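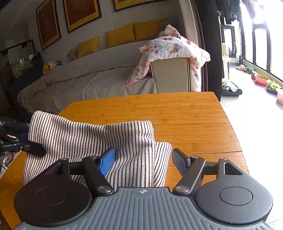 A striped towel on a wooden table.

About Clirnow

Clirnow is a linen service for small guesthouses, rental cottages and hair salons. We wash, fold and deliver towels, sheets and table linen, and we keep a stock of our own for customers who would rather rent than buy.

Agustina Barrientos started the business in 2000 with one customer, the Lacerda guesthouse, and two household washers. Lacerda is still on our Monday-to-Friday route. We now serve 40 properties in and near Undon and have a staff of 4 at the shop, plus a driver.

How we work

Bags are collected in the morning and sorted by customer before anything goes in a machine. Each customer's linen is washed separately. White towels with colored stripes are washed with the whites, at a lower temperature the first few times.

Folding is done by hand on wooden tables. Bath towels are folded in thirds lengthwise, then in half twice, with the edges tucked inside so the stack sits flat on a shelf. Hand towels are folded in thirds only. If your shelves need a different size, tell us and we will write it on your card. Salon towels can be rolled on request.

Any towel with a pulled loop or a worn hem goes in a separate bag with a note. We do not throw out customer linen without asking. Small hem repairs are included in the price.

Rental stock

Our rental towels are sold and rented under the name Grirari. They come in plain white and in white with a thin gray stripe, in hand, bath and pool sizes. The minimum order is one week.

Visiting us

The shop is at 2194 Undon Road, with parking behind the building. Drop-offs are accepted until 4 in the afternoon. Please label each bag with your name and the date you need it back.

Page last updated 08/02/2018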